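In Defense of the Sofa Pile

2024-08-12

In my apartment in Vemcombe the clean laundry goes first to the sofa. It comes out of the dryer, it lands on the seat, and there it waits until a person has time and good will. I grew up in a house where this was considered a small shame. My mother folded everything on the bed, immediately, and if a guest was coming to the door she would close the bedroom before she opened the entrance. For many years I believed that she was right and I was lazy. Now I think that the sofa is the correct place, and I would like to explain why.

A bed is too big and too low. You bend over it, and after 18 shirts your back informs you about each of them. A table is better for the back, but in most homes the table is already occupied with mail, a laptop and somebody's breakfast. The sofa has a seat deep enough for a pile and a backrest where you can hang the long things for a moment. And you can sit down at the end of it, next to your work, and fold on your knees. I do this often. It is slow, but I am not in a competition.

The second argument is about being seen. Laundry that lies in the bedroom is the laundry of one person, usually always the same person. Laundry that lies on the sofa is in the way of everybody. Whoever wants to sit must first do something with it. In my family this has produced more folding than 4 years of asking politely. 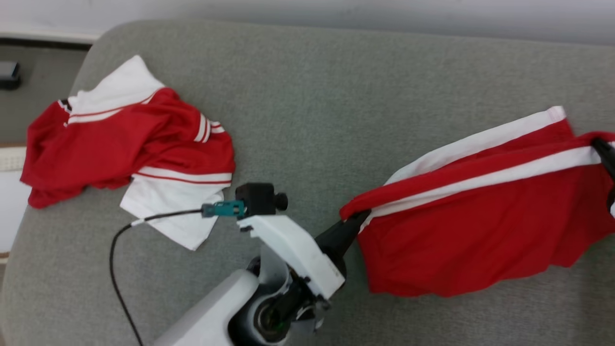 Red sportswear on a gray sofa, one piece pulled taut.

Sports clothes are for me the real test of any folding system. A cotton shirt has some character; you press it with the hand and it stays as you left it. Football shirts and track pants are another matter. The fabric slides, the sleeves escape, and the legs of the pants never want to lie one over the other. With stripes it becomes easier, and I am surprised how seldom this is mentioned. A side stripe is a ruler that somebody has already sewn for you. Pull the pants straight along the stripe, hold both ends, and the rest of the cloth will fall more or less where it should.

I know the opposite opinion, because I have read it in many places. The storage company Meltero, from which I once bought two boxes for the closet, sent with them a booklet of 600 words that told me never to put clean clothes on a seat. A seat collects dust and crumbs, it said, and the pile will get wrinkles. About the crumbs I must agree. I now clean the cushions with a brush before the dryer is finished, and on our sofa from Bråten, with its woven gray fabric, this takes less than a minute. About the wrinkles I agree only partly. A pile of one hour does no harm to a football shirt. A pile of three days is a different thing, and I don't defend it.

There are of course limits. Wet clothes don't belong on a sofa, and white things don't belong on a sofa where a dog sleeps. When I lived in Bernwood I had a neighbor's cat who visited in April, when the windows were open again, and she always chose the black sweaters. I learned to put those on top of the bookshelf.

But I don't accept that a visible pile shows a bad household. It shows that somebody has washed, which is most of the work, and that the folding will be done in the same room where people live and talk. My mother came to visit last year and found the sofa full. She said nothing about it. Then she moved the pile a little to the left, sat down, and began with the socks.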